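Chapter 11
Open Bins and Their Contents

Chapter 10 dealt with closed containers: drums, lidded crates and cabinets. This chapter takes up the open bin, the most common way of holding small tools and cleaning supplies at a workstation. An open bin needs no hinge, latch or lid. Its contents can be reached from above at any time, and its condition can be checked at a glance. The same openness lets in dust and grit, and it invites people to put things in the bin that belong elsewhere.

After working through this chapter, the reader should be able to name the parts of an open bin, tell surface wear from structural damage, choose a storage position for a long-handled tool, and fill out a bin inspection record.

Key terms: back wall, front wall, side wall, floor, usable length, scuffing, flaking, seated item, leaning item

11.1 Parts of the Bin

A rectangular bin has four walls and a floor. The wall farthest from the worker is called the back wall, and the one nearest is the front wall. The remaining two are side walls, named left and right from the worker's position. These names are kept even when the bin is turned on the bench, so the inspection record should state which wall faced the worker when the entry was made.

Walls may be upright or sloped. A sloped wall reduces the floor area in relation to the opening, and for this reason the size of a bin is always given twice, once at the rim and once at the floor. In the Rinard tables at the end of this book, the floor measurement is listed first. A bin listed as 335 mm at the floor may be noticeably wider at the rim, and a tool that fits across the rim will not necessarily lie flat.

Usable length is the longest straight line along the floor that is free of panels, seams and fittings. It sets the limit for a seated item, meaning an item that rests fully on the floor. An item too long for the floor must rest partly against a wall and is recorded as a leaning item.

11.2 Wear in Service

Bins that stay in service for long periods show marks at predictable places. Walls are scratched by handles and edges as tools are put in and taken out. Floors are scuffed by dragging and darkened by residue. Rust tends to start low, at the joint between wall and floor, where moisture collects and a cloth does not reach easily. Coated panels lose their coating in patches, often along the lower portion first.

The gray bin in Figure 11.2 stands on a wooden work surface and holds a scrubbing brush on the left side of its floor. The back wall has faint white scratches and small rusty marks at its lower edge. The floor is scuffed, with dark smudges and streaks toward the middle, and the coating of the light-gray sloping panel is worn or flaked low down.
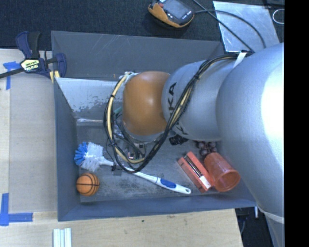

11.3 Grading the Interior

The Skellilska scale, used throughout this book, gives each interior surface a grade from 0 to 3. Every surface is graded separately. The grade of the bin is the highest grade given to any one surface.

Grade 0. No visible marks.
Grade 1. Scratches, scuffs or smudges only.
Grade 2. Rust marks or loss of coating, with the surface still sound.
Grade 3. Holes, open seams or sharp edges.

A bin of grade 2 may stay in use for brushes, scrapers and similar tools. It should not hold absorbent goods such as cloths and sponges, which pick up rust stains. A bin of grade 3 is withdrawn.

Smudges are wiped with a damp cloth before grading. A mark that comes off is residue and is not counted. The Hata method, treated in Chapter 12, calls for a second wipe with a mild cleaner, but the single wipe is enough for routine work.

11.4 Placing Long-Handled Tools

A brush with a long handle is laid parallel to the longest wall if the usable length allows. At least 20 mm is left between the end of the handle and the nearest wall, so that the fingers can get under it. Wet brushes are drained before they are put away.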